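**Ticket 181: walk-in cooler not holding temp, back kitchen**

Opened by: Higinio Hinojosa
Site: Dorkisach, prep kitchen
Unit: Clevier walk-in, remote condenser on the roof
Priority: high, then medium, then high again

**6:40 am**

Came in, display on the walk-in reading 47. Should be 38. Door was shut. Fan running inside, can hear it. Moved the dairy and the cooked stuff to the reach-in by the dish area, tossed the open cream. Raw chicken went to the other walk-in at Montes, Emau drove it over. Everything else stays put for now with the door closed. PLEASE keep the door closed.

**7:05 am**

Own thermometer on the middle shelf says 45. So display isn't lying by much. Checked the easy stuff:

- breaker on, not tripped
- thermostat still set to 38, nobody bumped it
- door gasket ok on the hinge side, bottom corner on the latch side feels soft
- strip curtain has 2 strips missing, been like that since May

Went up to the roof. Condenser fan turning. Coil is filthy, cottonwood fluff all over it like a sweater. Brushed off what I could with the soft brush, didn't have a hose up there. Compressor humming, copper line warm on one side, the other side only cool, not cold.

**7:50 am**

44 on the shelf. Not fast enough. Looked at the evaporator inside. Ice on the back of it, solid across the left third. So air isn't getting through there. Thats probably most of the problem.

Question for Emau: did anyone change the defrost clock after the power cut? The dial shows 1:15. It's not 1:15.

**8:10 am, reply from Emau**

Not me. Power was out over here too, I reset the one at Montes but never thought about Dorkisach. Chicken is put away, top two shelves, labeled. Do you want me to call Clevier or wait?

**8:15 am**

Wait. Going to run a manual defrost first. If they come out and it's just ice they'll charge the call anyway.

**8:20 am**

Manual defrost started. Turned the little screw in the center of the timer till it clicked, fan went off, heaters came on (smell it right away, dusty). Towels and a sheet pan underneath. Shelf under the evaporator emptied onto a cart.

For whoever reads this later: the defrost timer is behind the gray cover on the right, 4 screws. One of them is stripped, go easy. Set clock to the real time of day by turning the outer ring CLOCKWISE ONLY. Turn it backward and you break it, and then we are buying one.

**9:00 am**

Ice mostly gone from the front, still a lump at the back bottom corner. Water going into the drain pan but the pan is filling, not emptying. So drain is slow or frozen too. Poured warm water down it, a cup at a time. Took a while. Then it let go all at once and I heard it run outside. Brown gunk. Flushed until clear.

Do NOT chip at the ice with anything. I know it's tempting. Fins are thin and the tubing is right behind them.

**9:35 am**

Out of defrost, fan back on. Shelf says 51, expected that with the heaters on. Clock set right, pins checked. There were supposed to be 4 defrosts a day, only 2 pins pushed in. No idea who did that or when. Pushed the other two in, so it's midnight, 6 am, noon, 6 pm now.

**10:30 am**

43. Dropping. Air coming off the evaporator feels cold across the whole width now, before it was only the right side.

Went back on the roof with the hose. Rinsed the coil from the inside out, low pressure, power off at the disconnect first. Lot of fluff came out that the brush missed. Power back on, waited, compressor started by itself. Air off the condenser much warmer than before, so it's dumping heat like it should.

**11:45 am**

39. OK. Marked medium. Told the line they can use it but short trips, get everything on one list before going in.

Food log: open cream tossed, cut melon tossed, the half pan of rice tossed. Jars, pickles, whole veg fine. Eggs I kept, they went in the reach-in with the dairy first thing. If anyone disagrees write it here, don't just text me.

**1:20 pm**

Back up to 42?? Marked high again.

Found it. Noon defrost ran, as it should, and then lunch rush, door propped with a bucket. Bucket is gone now. Let it recover before touching anything.

**2:10 pm**

38. Good.

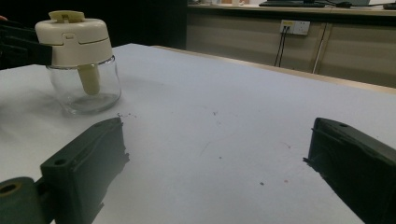 Still the gasket to deal with. Did the paper test, slip of receipt paper shut in the door and pull. Holds all the way around except the bottom latch corner, where it slides right out. Warmed the rubber with a hair dryer and pushed it back into shape, better but it won't last. Warm wet air has been leaking in there, and with only half the defrosts running, that's where the ice came from. My guess anyway.

To order from Clevier:

- door gasket for the walk-in, need the number off the sticker inside the door frame (sticker is half worn off, took a rubbing with pencil)
- strips for the curtain, get the wider ones
- one spare defrost timer, yes a spare

**2:30 pm, reply from Emau**

Called them. Gasket is 14 days out, strips they have. Timer they have to look up, they want the voltage. Also can the chicken come back today or do I keep it overnight? I need those shelves by 5.

**2:40 pm**

Voltage is printed on the inside of the gray cover, I'll read it to you when I have the cover off again. Chicken can come back after 4 if the shelf still says 38 or less. Bring it in the insulated boxes, not the milk crates.

**4:05 pm**

37 on the shelf, 38 on the display. Chicken is back. Timer voltage passed to Emau.

Leaving this open till the gasket is on. Closing crew: write the shelf reading on the door sheet at 8 and again at lockup. If it's over 41 and the door has been shut for half an hour, call me. If there's frost on the left side of the evaporator call me too, even if the number looks fine.

Status: open, waiting on parts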